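The Garix Fold-Flat Table, Nine Months In

Filed under: Furniture, Small Apartments 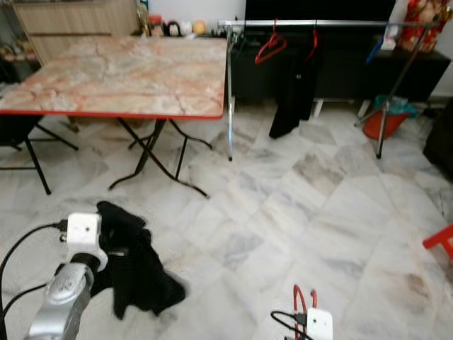 I have owned four folding tables in my adult life, and I have been let down by each of them in a different way. The first sagged. The second pinched. The third was a card table my aunt Yolanda gave me with a look that said she had been trying to get rid of it since the Carter administration. The fourth is the Garix, and I like it, with a list of complaints that I will now get to.

We bought it in January, when we moved to a place where the dining room is also the hallway. My husband wanted the Sheehan drop-leaf, a handsome thing that costs $268 and weighs as much as a calf. I wanted something I could put behind a door. The Garix was $90 plus $19 shipping, and that settled the discussion, or at least ended it.

Assembly

There isn't any, which the box announces on three sides. What the box means is that there are four screws and two plastic caps, and that you'll be doing this on the floor at nine at night. The instructions have one drawing, and it shows the table already finished. Took me 34 minutes, including the time spent looking for a cap that was in my sock.

Stability

Better than I expected from crossed legs. You can write on it, eat on it and roll out dough on it if you're not angry at the dough. What you can't do is lean on the short end while standing up. My friend Uriel did this at dinner, and he is not a large man. The soup stayed in the bowls, mostly. He now gets up from the table like somebody leaving a canoe.

On hard floors it creeps. I put felt pads on the feet and it crept faster. Rubber ones fixed it, and the hardware store had those for a couple of bucks. They should come in the box, in the spot where the three-sided announcement about assembly is.

Folding it

The latch is stiff for the first month and too friendly after that. Fold it with two hands, fingers on the outside of the legs. The sticker telling you so is on the underside, where you'll find it while looking at your finger.

Once folded it's flat enough to slide behind our bedroom door, and the door still opens most of the way. Carrying it is awkward. There's no handle, and the balance point isn't where you'd put your hand. I've dinged the same corner of the hallway enough times that the paint there has given up.

Cleaning

Damp cloth. Coffee comes off, turmeric mostly comes off if you're quick. Crumbs get into the seam where the edge trim meets the top and set up house there. I use a toothpick every few weeks and try not to think about it.

Seating

Sold as seating six. Six of what, the listing doesn't say. Four adults fit if they like each other. We had five at Thanksgiving and my brother-in-law Fredy ate with his plate partly over the edge, like a man at a buffet on a ferry.

What else I looked at

The Erham has a nicer latch and a wobble you can hear. The Plinham comes with a carrying strap, and I'd have bought it for the strap alone, except it's two inches too tall for normal chairs and you end up eating at armpit level. The Sheehan is lovely. My husband still has it open in a tab.

Would I buy it again

Yes, with rubber feet in the same order. If you have room for a real table, get a real table. If your dining room is also a hallway, this one will do, and keep Uriel on the long side.

Pros: price, folds fast, takes a wipe
Cons: creeps, no handle, that seam, the latch

Four stars. It was three and a half before the rubber feet.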